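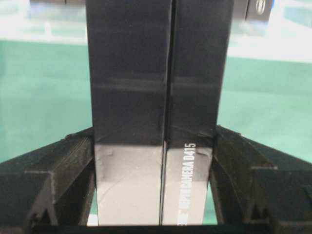
Slide 1. Two boxes, side by side. The D415 says what it is.

Speaker notes - "Where Do the Boxes Go?"
Skelero in-house session, March 24, 2025

Leave the title slide up while people find chairs. Talk slot is 18 minutes, so skip the welcome.

Opening: everyone in this building keeps the box. We keep it for the warranty, for the resale, for the day we ship the thing back. That day was in November, and the box we needed was under a sink. Pause. Let the guilty parties look at their shoes.

Main point: black packaging all looks alike from across a room. The only thing that separates one box from the next is a line of small white capitals. So the print faces out. Say this twice, they'll be reading email the first time.

Slide 2. Clear shelving. I lobbied for this and will be insufferable about it. With a solid cabinet you get a door, and behind the door you get archaeology. Here you read D435i on the top box and go back to your desk.
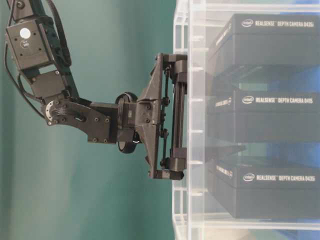

Slide 3. Shelf hardware

Go slowly, the facilities people came for this one. The short pegs run up the uprights in a column, evenly spaced. Halis room wanted wider gaps, Muli room wanted narrower ones, and both sent me drawings. Leave a finger's width over each box or you'll be prying it out with a ruler.

Mention fingerprints on acrylic. Mention the cloth. Do not mention who never uses the cloth.
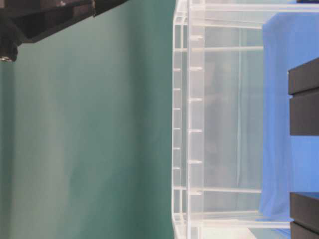 Slide 4. Handling

Boxes that live upright get picked up by the top, and a sleeve can slide off its tray. Hold the sides. Scuffs and creases are fine, it's cardboard. Check the model name before it goes back on the shelf - a D415 and a D435i are 2 different boxes, whatever the Sturum inventory sheet believes.

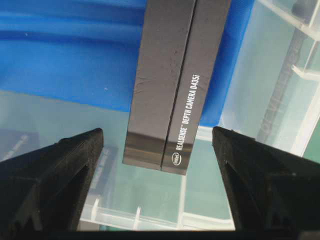 Do we have to keep the box after the warranty runs out?

Keep it until the camera itself leaves the building, then send them off together.

Last slide is the sign-up sheet for relabeling. Pass the pen to the front row first, they can't get out.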